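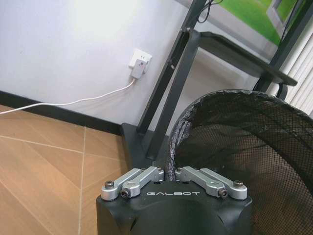 Mesh wastebasket, black liner folded over the rim.

1/ Notes on lining open mesh wastebaskets, from the ground-floor room at our Stimenport office. Long thread. Mute if you don't buy bin liners.

2/ Mesh bins have one mechanical problem. The wall is light and flexible and the rim is smooth, so a liner has very little to grip. Put anything with weight in it and the cuff creeps inward until the bag is sitting at the bottom with the rubbish on top of it.

3/ The usual fix is a rubber band around the outside. It works on a solid bin. On mesh it catches when you try to roll it off, and after a few months it perishes and leaves crumbs in the little squares. I gave up on bands last August.

4/ Second usual fix is a knot in the slack. Bunch the excess at one side, twist, tie, push the knot down outside the rim. Holds well. Slow to undo at change time, and people who are in a hurry tear it.

5/ What I use now is a twist without the knot. Fold the cuff over all the way around, pull the slack to one side, two turns, leave the tail hanging down the outside. Friction in the folds does most of the work. It comes undone with one pull.

6/ Sizing. A liner is sold by volume but fits by circumference. Measure around the rim with a tape, halve it, and that is the minimum flat width of the bag. Add 5 cm for ease. Any more and you are managing slack for the life of the bag.

7/ Length is base radius plus height plus cuff. I allow a hand's width of cuff. For a large round bin that gets you close to the 900 mm liners, which are the ones that come in the long cartons.

8/ A short cuff is the most common fault I see. It looks neat on the day it goes in. By the second coffee cup it has let go on one side.

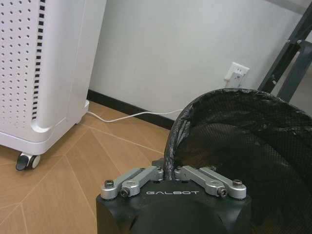

9/ The other thing slack does is hang where you don't want it. A loose fold on the outside will get picked up by a vacuum head, a chair castor or a shoe, and then the whole bag shifts. Keep the twist on the wall side if the bin lives near a walkway.

10/ Trapped air. Shake the bag open before it goes in, then press the base down with your palm and let the air out past the cuff. In a solid bin you get a balloon. In mesh the air under the bag escapes through the sides, so you only have to deal with what's inside the bag. Small point in favour of mesh.

11/ Thickness. Thin high-density bags rustle and split at a puncture. Thicker low-density ones stretch first. For paper and packaging it makes almost no difference. For anything with corners, pay the extra.

12/ We were on Luvo liners for a long while. Fine film, good width, but the perforation between bags on the roll was weak and you'd get two at once. Switched to Hurnimon. Slightly stiffer, holds a fold better, tears cleanly. Cuff behaviour is better on the stiffer film, which surprised me.

13/ Carton count on the current lot is 1,024, an odd number for a consumable until you see it's rolls by the power of two. I have not checked it.

14/ Colour. Black on black mesh hides the contents, which people like in a room used for visitors. The drawback is that you can't see a split from outside. I run a hand around under the bag when I change it.

15/ Placement. Ours is a plain sort of room: herringbone floor in a light tan wood, white air purifier on one side, television on a mobile stand, mural of green hills above a grey trim band. The bin has to fit around all that.

16/ Rules I've settled on: clear of the purifier's vents, because crinkled film near moving air will flutter and make a noise in meetings. Clear of the power cable along the floor. Clear of the base of the TV stand so the stand can be rolled without shifting anything first.
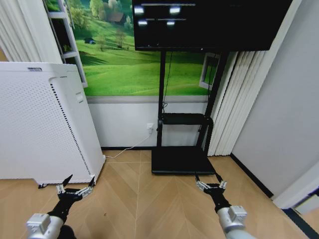

17/ Floor marks. A bin dragged across timber will leave a line sooner or later, more so with grit under it. Lift, don't drag. Felt pads on a rim base come off within weeks in my experience. A thin cork disc lasts longer.

18/ Herringbone makes it easy to return the bin to the same spot, by the way. Pick a point of the pattern and line the base up with it. No tape needed.

19/ Cleaning the mesh. Dry brush first, soft bristle, outside then inside. Then a damp cloth with a drop of dish soap. Dry it properly before a new liner goes in or the film sticks to the sides and you can't seat the base.

20/ Change frequency. I go by fill level, three quarters, with no fixed schedule. Past that, the cuff is carrying load it wasn't folded for.

21/ The Costigan office does it differently: smaller bins, drawstring bags, changed daily. Drawstring gives a positive grip on the rim and I can't fault it. Cost per bag is higher and the hem is bulky under a lid, if you have one.

22/ Still to test: cutting a short slit in the cuff and threading the twist through it. Suspect it will tear at the slit. Will add the result here.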